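Textile Care Labeling Study: Call for Participants

Plisteo is recruiting adults for a home laundry study run from its Plutudley office. The study examines how households read fabric care labels and how closely their washing habits follow them. Results will be used to revise the wording of the Bronura care guide.

What the study involves

Participants keep a written log of every wash load over a period of 5 weeks, starting in January. Each entry records the fabric type, water temperature, spin setting, detergent dose and drying method. Delicate items are logged separately, with a note of whether a mesh bag was used. An entry takes a few minutes to complete.

There are 2 visits to the office, one at the start and one at the end. At the first visit, participants sort a set of garments by care label and complete a questionnaire. At the second, they return the log and repeat the sorting task.

Who can apply

Applicants must:
– be 18 or older
– do most of the laundry in their household
– have a washing machine at home (shared machines in apartment buildings are not eligible)
– be able to read care labels in English

People employed in textile manufacturing or commercial laundry are excluded. Only one person per household may take part. We plan to enroll 100 households.

Payment

Participants who complete the log and both visits receive a gift card at the second visit. Parking is free. Travel costs are not reimbursed.

Data handling

Logs are stored under a participant number – names and addresses are kept in a separate file and deleted when the study closes. Participants may withdraw at any time without giving a reason.

How to apply

Complete the screening form at the Plisteo front desk, Vlachopoulos Building, or request a copy by mail. Forms must be received by 2022-12-17. Eligible applicants will be contacted to schedule the first visit.

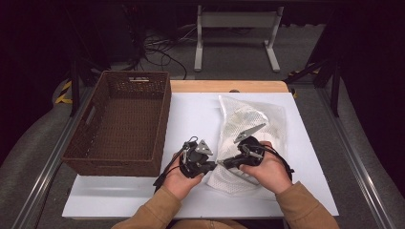
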